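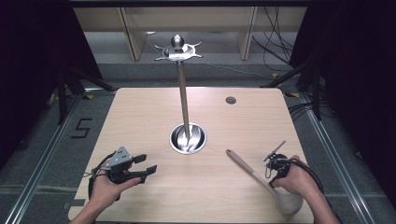 写真:Siu-fong Mak(3枚とも)

# 台所道具の机、9月の小さなギャラリー

こんにちは、Siu-fong Makです。今回は写真3枚だけの、いつもより短いページです。短いのは写真の話で、文章のほうはたぶん長くなります(毎回そう言われます)。お茶でも用意してから読んでください。

一枚目は机の全体。明るい色の木の天板で、角が丸くとってあって、うっすら木目が横に流れています。この角の丸さが好きなんですよ! 台所まわりの机って、角がとがっていると腰骨のあたりを必ずぶつけるんです。うちの古い作業台がまさにそれで、右の腰にいつも薄い青あざがありました。今のに買い替えてからは一度もぶつけていません。

まんなかに立っているのがステンレスの道具立てです。丸いカップの中心から細い棒がすっと上に伸びて、てっぺんが星みたいな形になっています。腕の先がくるっと曲がっていて、いちばん上には小さな丸いつまみ。わたしはこれをずっと「星の木」と呼んでいて、正しい商品名で呼んだことがほとんどありません。Zarlowの道具立てです。お店で名前を聞かれて「あの、星の木の…」と言ったら、店員さんが一瞬だまって、それからちゃんと案内してくれました。通じるものですね。

カップの内側がぴかぴかに光っているのも見てください。こういう鏡みたいな内側って、指のあとがつくとすごく目立つので、家で使っているとだんだん磨くのをあきらめる場所なんです。うちのはもう曇りガラスみたいになっていて、写真と見くらべると少しはずかしい。重曹で磨けばいいとみんな言うけれど、底のほうに手が入らないんですよね。菜箸の先に布を巻いてぐるぐるやる、というのがいまのところの最善です。もっといい方法をご存じの方、ぜひ教えてください。

右下に寝ているのが、ベージュのシリコンのスプーン型ヘラです。柄が細くて、先が広くて、色は先のほうがクリーム寄り。家でいちばん働いている道具は何ですかと聞かれたら、わたしは包丁より先にこの手のヘラを挙げます。カレーの鍋も、ジャムの鍋も、マヨネーズの瓶の底も、最後は全部これです。

## ヘラの値段の話

うちで使っているのはGresineのもので、1本682円でした。駅前のAgudeloという雑貨店で、土曜の朝いちばんに行って買いました。Agudeloは広い店ではないのに、ヘラの棚だけ妙に充実しているんです。色も、白に近いものから、ほとんど茶色のものまで並んでいて、わたしは選ぶのにものすごく時間がかかりました。隣で同じように悩んでいる方がいて、最後は二人で「ベージュは汚れが目立つかも」「でもかわいいですよね」と話しこんでしまって、結局どちらもベージュを買って帰りました。

目立つかどうかで言うと、目立ちます。トマトソースは特にだめ。ターメリックはもっとだめ。でも、目立つから洗うんですよ。黒いヘラを使っていた頃は、洗い残しにずいぶんあとで気がついて、ひゃっとなることがありました。いまは色が残っていたらすぐ分かるので、ぬるま湯につけておいて、翌朝もう一度洗います。日の当たる窓辺に置いておくと色が少しうすくなる気もするのですが、これは気のせいかもしれません。

重さを量ってみたら、うちのヘラは128グラムありました。思ったより重い! 持っているときは軽いと思っていたのに。先のほうに厚みがあるから、その分なのかなと思います。

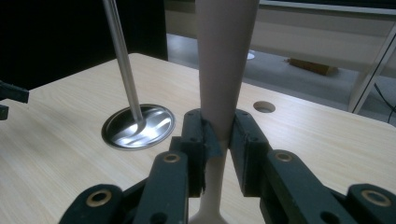 *ベージュがかったピンク。くびれのところがいちばん細い。*

二枚目はぐっと寄っています。上のほうが幅広で、丸みがあって、下へいくほど細くなって、首のところがきゅっとしまって、そこからまた下に向かって広がっていく。ボウリングのピンみたいな形でしょう? この曲線、ずっと見ていられます。

色もいいんですよね。ベージュだけどちょっとピンクが入っていて、つやがなくて、左側にだけやわらかく光がのっています。右側は少し暗い。つやのある道具も好きですが、台所に並べておくなら、わたしはこういうマットなもののほうが落ち着きます。光りものは道具立てにまかせておけば十分です。

首の細いところの話をもう少しさせてください。くびれのある道具って、手に持ったときに指が自然とそこに集まるんです。家にある麺棒もそうで、祖母がくれたすりこぎもそう。すりこぎのほうは長年使ったせいか、握るところだけうっすら細くなっています。最初からその形だったのか、祖母の手で細くなったのか、聞きそびれてしまいました。母に聞いても「そんなの知らない」で終わりです。

で、くびれのある道具の困ったところは、引き出しにしまうときに変なすきまができること。まっすぐな菜箸なら束にできるのに、くびれたものは二本並べるとごろごろ動いて、引き出しを閉めるたびに音がします。一時期は布巾を敷いて、その上に寝かせていました。そうすると今度は布巾ごとずれて、奥のほうでくしゃくしゃになって、引き出しが閉まらなくなる。わたしが立ててしまう派になったのは、このくしゃくしゃの布巾に負けたからです。

## 立てる派の言い分

立ててしまうと、まず、探さなくていい。火にかけた鍋を見ながら手だけ伸ばして取れます。これが本当に大きいです。引き出しの時代は、片手で鍋をかきまぜながら、もう片方の手で引き出しをがさがさやって、出てきたのは栓抜き、みたいなことばかりしていました。

ほこりがつくでしょう、という意見もあります。つきます! だから毎日使うものしか立てません。うちの場合は、シリコンのヘラ、木べら、お玉、菜箸、それに小さい泡立て器。月に一度使うかどうかのポテトマッシャーや、どうして買ったのか思い出せないメロンくり抜き器は、今も引き出しの奥で静かにしています。

それから、濡れたまま立てないこと。これは何度も失敗しました。底に水がたまって、木べらの先が黒っぽくなってしまったんです。木べらだけは洗ったあと布巾の上に寝かせて、夜のうちに乾かして、朝になってから立てます。面倒だなあと思う日は、ヘラだけ使って木べらは休ませます。

そうそう、道具立ては置く場所も大事です。コンロに近すぎると油がはねるし、遠いと取りに行くのがおっくうになる。うちではコンロと流しのあいだの、ちょうど肘がぶつからないあたりに落ち着きました。ここに決まるまでに、たぶん台所じゅうを一周しています。冷蔵庫の上に置いていた週もありました(背伸びしないと届かなくて、すぐやめました)。

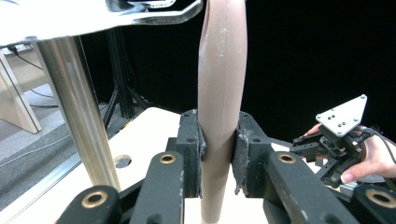 *少しねじれた茶色っぽい筒と、左に金属の支柱。*

三枚目、これは好きな色あいの一枚です。まんなかに立っているのは、茶色がかったベージュの、筒みたいな細長いもの。紙の管のようにも、やわらかい素材を巻いた棒のようにも見えますよね。長さに沿ってちょっとだけねじれていて、上のほうには白っぽいこすれあとが点々とあって、左側には継ぎ目なのか折りじわなのか、すっと曲がった線が走っています。

こういう、こすれや汚れのあるものに、わたしはとても弱いです。新品の道具はきれいだけれど、まだ誰のものでもない顔をしているでしょう。傷が入ってくると、急に話しかけやすくなる。ものに話しかけるのか、と言われそうですが、話しかけます。特に夜、ひとりで洗い物をしているときは。

左に立っているのは、銀色に光る金属の柱です。ぴかぴかの柱と、つやのない茶色っぽい筒が並んでいるのがよくて、三枚のうちどれかを印刷して壁に貼るなら、わたしはこれを選びます。台所の壁はもうカレンダーとゴミの日の表でいっぱいなので、貼るとしたら廊下かな。

台の面は明るいクリーム色で、左寄りに丸い穴が開いています。穴って、写真で見るとつい目がいきますね。わたしは配線の穴のある机に長いことあこがれていて、前の家では延長コードを机の端からだらんと垂らして、よく足をひっかけていました。電気ケトルのコードまで一緒に引っぱってしまって、ひやっとしたこともあります。

## うちの机のこと

三枚を選んだあと、自分の家の机もなんとかしたくなって、Trutwoodの木用ワックスを買いました。送料を入れて、ほぼ2,000円。缶のふたがかたくて、スプーンの柄でこじ開けたら、スプーンのほうが曲がりました。おとなしく専用の道具で開ければよかった…。

塗り方は簡単で、乾いた布に少しとって、木目に沿ってのばして、しばらく置いてからもう一枚の布で拭きあげるだけです。わたしは最初、うれしくなってたっぷり塗りすぎて、次の日になってもぺたぺたしていました。新聞を置いたら見出しがうつりそうで、あわててから拭きです。二回目はほんの少しにしたら、ちゃんとさらっと仕上がりました。

塗った日は窓を開けておくのがおすすめです。においは強くないけれど、台所にこもると、そのあとのごはんがなんとなく蜜ろうの味になる気がして。夫は「気がするだけだよ」と言いながら、自分もおかわりをしませんでした。

いまは机の上に道具立てを戻して、ヘラを差して、うーん、やっぱり木べらは手前かな、とやっているところです。背の高いものを後ろにすると見た目はすっきりするのに、いちばん使うお玉が後ろにまわってしまう。何日か使ってみて、また入れ替えるつもりです。

ヘラの色移り対策と、深いカップの底の磨き方は、引き続き募集しています。次回はお玉と、あと、例のメロンくり抜き器も引き出しから出してこようと思います。メロンの季節は過ぎてしまいましたが、じゃがいもを丸く抜いてみたいんです。

Siu-fong Mak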